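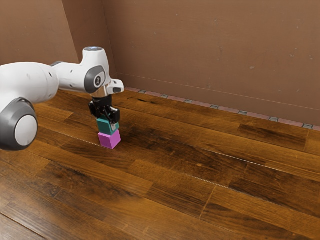 Según Agnes Lindqvist, apilar dos cubos es un ejercicio mal elegido si lo que se pretende es impresionar a alguien, y uno muy bueno si se pretende saber qué falla. La frase sirvió de arranque a la conversación que mantuvimos en el taller de robótica Rendine, donde el grupo de segundo curso cierra estos días su proyecto de manipulación en simulador.

Abril
Redacción del boletín Hawthorne

El enunciado del proyecto ocupa media página. Un brazo con pinza de dedos paralelos debe coger un cubo y dejarlo sobre otro del mismo tamaño, en un suelo de tablas, sin intervención del operador una vez iniciado el episodio. El entorno lo construyó el propio grupo sobre Nanell, el simulador del taller, y la evaluación se hace por lotes de episodios con la posición inicial de los cubos sorteada.

«La primera versión funcionaba con coordenadas fijas y todos estaban muy contentos», explica Lindqvist. «Activamos el sorteo de posiciones y dejó de funcionar. Ahí empieza la asignatura.»

El lote de referencia consta de 983 episodios. La última versión del controlador completa 955. Para contar un episodio como válido se exige que el cubo superior quede apoyado en el inferior, que la pinza esté abierta y que el brazo se haya separado. Esta última condición se añadió a mitad de curso, tras comprobar que varios equipos daban por terminada la tarea con los dedos todavía cerrados.
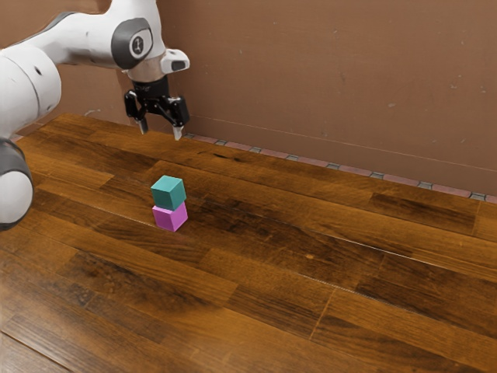
Bundard, en cambio, habría puntuado también la alineación de las aristas, y así lo dejó escrito en los comentarios al enunciado: con un criterio binario, una pila torcida y una bien centrada valen lo mismo, y el alumno no tiene motivo para afinar el giro de la muñeca.

Lindqvist admite la objeción a medias. «Tiene razón en lo de la muñeca. El problema es que una puntuación continua se presta a que optimicen el número antes de entender el contacto. Prefiero que primero resuelvan la suelta.»

La suelta es, según los cuadernos de los equipos, la fase que más horas ha consumido. El controlador está dividido en 4 estados: aproximación, agarre, colocación y retirada. Los dos primeros se estabilizaron pronto. En la colocación aparecieron dos errores distintos que al principio se anotaban como uno solo. El primero consistía en abrir los dedos demasiado arriba, con lo que el cubo caía y rebotaba. El segundo era el contrario: se seguía bajando después del contacto y el motor de física resolvía la penetración expulsando el cubo inferior hacia un lado.

«En el registro los dos salían igual, como episodio fallido», dice. «Hubo que añadir la altura de la pinza en el instante de apertura y la fuerza de contacto. Son dos columnas más en una tabla. Tardaron tres semanas en pedirlas.»

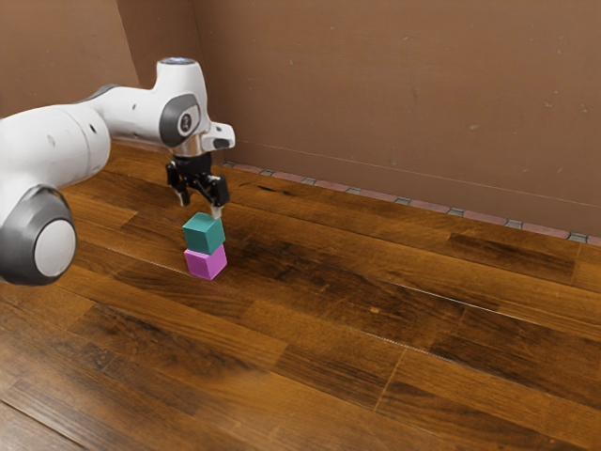

La apertura de los dedos fue otro parámetro discutido. Con poca holgura, el dedo roza la cara del cubo al retirarse y lo gira unos grados; con mucha, la pinza necesita un espacio lateral que en otras tareas no estará disponible. El grupo fijó un valor intermedio y lo mantuvo constante en todo el lote para que los resultados de los equipos fueran comparables. También quedaron fijados el coeficiente de fricción, la masa de los cubos y el paso de integración.

Preguntada por la distancia entre el simulador y un brazo real, Lindqvist responde sin rodeos. «Es grande. En Nanell el cubo es rígido y el estado se conoce con exactitud si uno quiere leerlo. Por eso la segunda parte del proyecto prohíbe leerlo.» En esa segunda parte la posición de los cubos debe estimarse a partir de las imágenes, y el controlador recibe únicamente el resultado de la estimación.

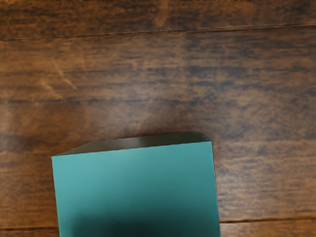

Bundard insiste en que esa restricción debería aplicarse desde el primer día, aunque los equipos tarden más en ver una pila terminada; quien se acostumbra a consultar la posición exacta, sostiene, diseña luego una percepción que intenta imitarla en lugar de trabajar con incertidumbre.

«Lo probamos un año», contesta Lindqvist. «Llegaron a mayo sin saber si les fallaba la visión o la pinza. Separar los dos problemas cuesta medio trimestre y lo doy por bien gastado.»

Para el próximo curso está previsto un tercer cubo y un límite de tiempo por episodio. El formato de los registros no cambiará, de manera que los datos de este grupo puedan usarse como línea de base. Los cuadernos se entregan con el código, y los episodios fallidos deben ir clasificados por estado y por causa.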